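A Saturday at the Himstead pottery open day
17 February 2024
By a reluctant visitor

I went to the Himstead open day because the leaflet promised kiln tours, a seconds sale and "the true story of the everyday mug". I have been let down by leaflets before. It is 31 miles from my door, the last two of them behind a gravel lorry, and parking was in a field that should have been left to the sheep.

The tour began in the clay store. Our guide told us the works had been making tableware for 155 years, though a plaque by the gate said 141, and when a man at the back asked which it was we were moved along to the glazing room. I liked the glazing room. It was warm, and the women dipping bowls took no notice of us whatever.

Next came a talk on what makes a good mug. Handle, weight, lip. The speaker held that a thin lip improves the taste of tea, a claim I have heard from everyone with thin-lipped mugs to sell.

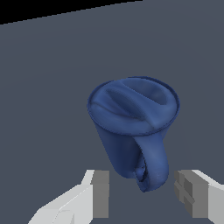 I asked whether anyone had tried it with people blindfolded. They hadn't, but there was "a lot of customer feedback". The dark blue, we were told, is the colour that sells, and it hides tea stains. That part I do believe.

The visiting makers had stalls in the old packing shed. Botberg had brought stoneware, heavy and rather good, at prices I had to read twice. Fellberg was selling a glaze said to keep drinks hot for longer. I let a cup of theirs stand while I ate a bun and the coffee went cold at the speed coffee usually does. Boateng had plain white plates and no claims at all – I bought two.

The seconds sale was the real draw, judging by the elbows. Signs offered up to half off, and most of what I picked up was marked down by a good deal less. Check the bases before you pay, as several of the cups rocked when I set them down. The plain blue ones were the best buy in the room. 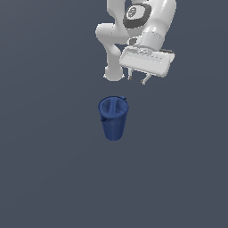 Getting there and what it costs

Entry is free, parking isn't. The café takes cards but the seconds sale was cash only, and the nearest machine is back in the village. Wear shoes you don't mind getting muddy. There is another open day in October, when the big kiln is meant to be lit. I may go, if the field has dried out.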